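Search the boards
Advanced search

Nidance Season 2 figures: worth the preorder?

brerumfan66
Stovance put up preorders for the second wave of Nidance figures. Captain Cullinane is $80 and comes with 2 heads and the signal lamp from the pilot. I have wave one and the ankles on mine went loose in July. Has anyone heard if they fixed the joints?

hwhitelaw
I asked them. They said new ankles, same knees. I ordered one anyway. The lamp lights up and the likeness is much better this time.

— Huia Whitelaw

shelfspace11
$80 is too much for a figure with the same knees. The Brerumside ship was less than that at launch, and it had sound.

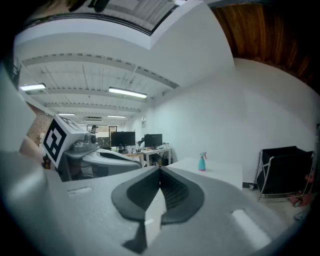 Reply 4

unamg
The ship had one sound clip, and it was the door. I'd take the figure. Mine from wave one has stood on a shelf for 11 months and the ankles are fine — maybe you got a bad one.

brerumfan66
Could be. I did pose him kneeling a lot.

shelfspace11
The clip was the airlock alarm from the pilot, not the door. Still waiting for a sale.

Share (2) | 6 comments

Contact us | © 2020 Brerumside Boards | Back to top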